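Notebook — Monday, projection booth, Kasness screen 2

Picking up from Friday's page. Goal still the same: get the Santoso print through one full run before the May repertory weekend without the sound drifting. 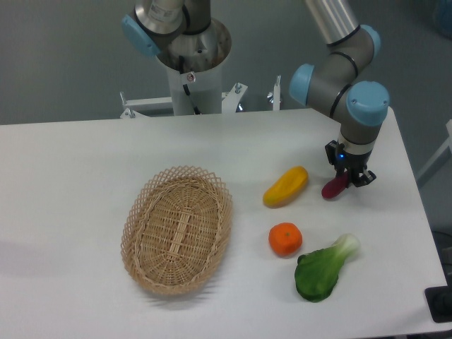
Started 8:40. Reel 1 threaded ok on second try, lower loop too short the first time. Ran it silent to the changeover mark. No weave worth writing down. Focus soft on the left third until I reseated the gate, then fine to the corners.

Reel 2 — this is the bad one. Splice near the head is old tape, yellowed, lifting on the perf side. Remade it. Lost 2 frames, noted on the can label so Clistemcombe don't bill us for it. They sent it out like that, I checked their inspection sheet and it says "good". Hm.

Sound. Drift shows up in reel 3 again, same place, the train station dialog. Swapped the exciter lamp, no change. Cleaned the drum, some change?? Ran it twice more and now I'm not sure I heard a change at all. Need somebody with fresher ears. Pressure roller has a flat spot you can feel with a thumbnail, so that's my bet. Ordered one from Trendness, part 477, they quote a week.

Digital backup: file ingested overnight, 300 GB, verify passed. Subtitles are burned in on the backup but not on the print!! So if we have to switch mid-show the audience gets titles from nowhere. Slide projector for the print titles is still an option, I hate it.

Masking set for 1.66. Side curtain sticks on the right, stops short by a hand's width. Grease helped for one open and close and then it stuck agian. Don't force it, the cord is fraying at the pulley.

Lamp hours on the big projector read 1,277. Fine for the weekend, change after.

Walk-in music level: 57 on the fader is too hot with the house empty, will be right with people in. Leave it. Please stop moving it.

To do
— fit roller when it comes, rerun reel 3
— new cord for side curtain
— ask Clistemcombe for the title list as text, not a scan
— spare belt for take-up, the one in the drawer is the wrong lenght
— tell front of house there's a 15 minute intermission after reel 4

Shut down 1:15, lamp fan left running to cool. Reels 1 to 3 are on the rewind bench tails out, 4 to 6 still in cans.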